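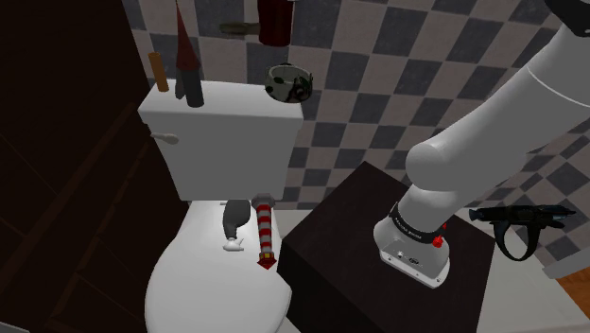
Before You List Those Sneakers

Wipe the soles first. Buyers zoom in on soles the way dentists look at molars. A soft toothbrush, a drop of dish soap and cool water will do it — skip the bleach, which turns white rubber yellow and your asking price with it.

Stuff the toes with plain paper. Newsprint rubs off, and no one pays extra for the sports section.

Find the box. A pair I'd have sold for 200 went for 116 without the lid. I still look for that lid most Sundays.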